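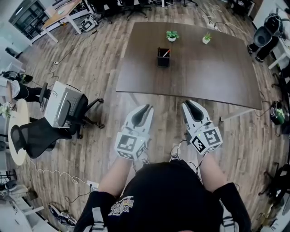 Two hand-held grippers at the brown table, pen holder and plants in front.

Notebook, October
By the Gosness bench group
Filed under: Visits & Open Days
2 min read

Visit to Ventura lab, morning part. I write this down before I forget, the rest of the group can add their remarks under mine.

The demonstration was on hand-held grippers, one for each hand. Each has a white cube with printed markers, and black soft fingers at the tip. The host said the fingers are from Horken and that they change them after 300 sessions, or earlier if the surface looks polished. We change ours only when they tear. I think we wait too long.

The task on the table is very plain: a pen holder, a pen, small plants in white pots. I asked why not more objects. The answer was that they first did 200 repetitions with the pen alone, and only then they began to vary the place of the things. They are at 400 now. Our own plan in Bollomance starts with many objects on the first day, and I am less sure of it after this morning.
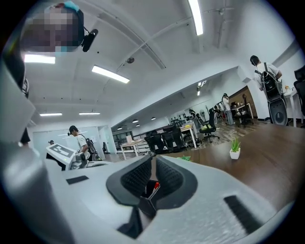 The jaws have pads with fine ribs, and I liked them more than our flat ones. I was allowed to try with a pen. My first attempts were bad — I closed too early and pushed the pen away from me. The host advised to come in slower and keep the wrist low. After this it went better, but my shoulder was tired quite soon. The straps help with the weight only a little, in my opinion.

Cables: they have the same problem as we do. I asked if a battery is planned and the answer was "maybe next version".

Things to ask by mail:
- rib spacing on the pads, and if Horken sells them separately
- size of the printed markers on the cube
- how they note a failed attempt (we forgot to ask this)

After lunch there was a talk on calibration in the small meeting room. My notes from it are short — the slides will be sent to us. They calibrate every morning and again at 2 in the afternoon. I would like to try the same at Gosness for one week and compare.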